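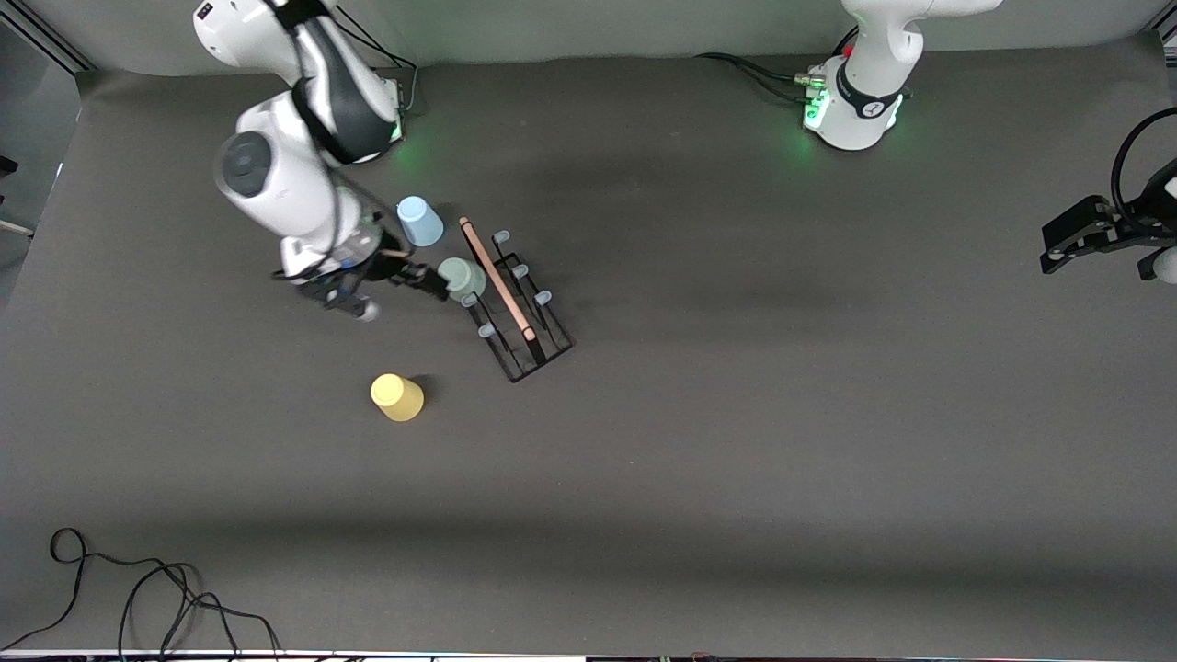
Matilde Peixoto says the smell comes from the lid. People scrub the bottom of the can, she says, and leave the lid alone, and by the next pickup the flies are back under the rim where the liquid dried.

She is standing at the back of a truck on Cisternas Street in Vutlow, at 7:40 in the morning, with two green carts hooked on the lift and a third waiting at the curb. The garbage truck went through an hour ago. Her work has to fall between that truck and the moment people roll their carts back to the garage, and on a warm day in July that gives her most of the morning on some blocks and almost none on others.

Peixoto runs the east route for Rarnix, a company that cleans household trash and recycling carts. It has 2855 addresses on its books, most of them in Vutlow and the older streets of Flenau across the river. A customer pays for a monthly visit, or every other month, or a one-time cleaning, usually in spring or just before a house goes on the market.

The truck does most of it. The lift tips the carts over a pair of spinning nozzles, hot water goes in under pressure, and whatever comes off drops into a holding tank. The clean-water tank takes 456 gallons. On a normal route Peixoto refills once, at the yard, and eats lunch while the hose runs. The dirty water stays in its own tank until the end of the day and goes to a disposal site that charges by load.

That last part is where the money goes, and it is also what separates the trade from a man with a pressure washer in a pickup. Water from a trash cart carries grease, food and often a fair amount of pet waste, and a storm drain on a residential street usually runs straight to a creek. In Flenau it is against the local code to let it go down the gutter. Homeowners who hose out their own cart in the driveway tend to be surprised by this.

Arsalan Khokhar started the company with a used trailer and a rented tank. He had been mowing lawns and noticed how many of his customers kept their carts behind the fence, as far from the kitchen door as the yard allowed. He offered to rinse them out for a few extra dollars. By the second summer the carts were paying better than the grass, and he sold the mowers.

The trailer was a poor buy. The pump failed three times, and the last repair cost $2000, which he put on a credit card. "I should have bought the truck first and had less of everything else," he says. The trailer is still in the yard behind the office, with a tarp over it. He has had it listed for sale for a while.

Winter is slow. Hoses freeze, carts freeze, and a cart that doesn't smell in January doesn't sell itself. Rarnix cuts to a short week and does dumpster pads for restaurants and apartment buildings, where the grease is worse and the hours are at night. Peixoto prefers the houses. She knows which dogs bark at the lift and which carts have a cracked wheel, and she leaves a tag on the handle if something is broken so the owner can ask the hauler for a replacement.

Not everyone is convinced. Some residents would sooner use a bucket and dish soap a few times a year, and Khokhar doesn't argue with them. His advice is to do it on the grass, let the cart dry fully with the lid open, and bag everything that goes in afterward. Baking soda in the bottom helps for a few days. Bleach he doesn't recommend, especially if anyone in the house has thrown out cat litter, as the two together can give off bad fumes.

What customers complain about most is timing. If the cart isn't out, or the hauler is late and it's still full, the crew has to skip it. Rarnix used to charge for the visit anyway. Now it sends a text the evening before and comes back once for free — a change that cost some fuel and ended most of the angry phone calls.

By 10:15 Peixoto has finished Cisternas Street and is two blocks down the hill. One cart has a bag stuck to the bottom, missed by the hauler. She pulls it out with a hooked pole, sets it on the curb, and writes the house number on her sheet. Then she lowers the lift and waits for the next pair.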